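Clothes month, part two

In July I moved the collecting work from the kitchen to the bedroom. The kitchen set was finished with 162 good recordings, and for Ploswood we also need soft things. So now I fold, lift and carry clothes with the hand gripper every evening, and my own arm learns to be patient.

I began with T-shirts, then towels, then the jackets. The jackets are the hardest for me. A towel you can take from any corner, but a padded jacket has no clear corner, and when I close the fingers I do not feel through the handle how much is fabric and how much is only air. My rule is now to close slowly and wait one breath before I lift.

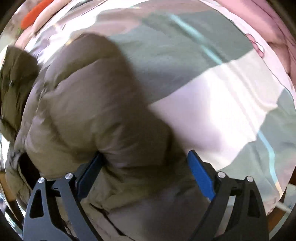
The olive jacket between the blue pads, before I learned to take a smaller piece.

Yesterday I made 33 recordings and threw away six. In three of them I moved too fast, and in the others my grip was on the lining only. I used to keep such recordings, thinking that more is always better, but the test at Loncombe showed me that the model copies my hurry very faithfully.

I also change the starting position every time. I drop the jacket from the height of my chest and I do not correct how it falls, even if it falls ugly.

Next week I will try the same with the sleeves turned inside out. If somebody else is collecting with thick clothes, please write to me how you hold the collar. I still have no good way for it.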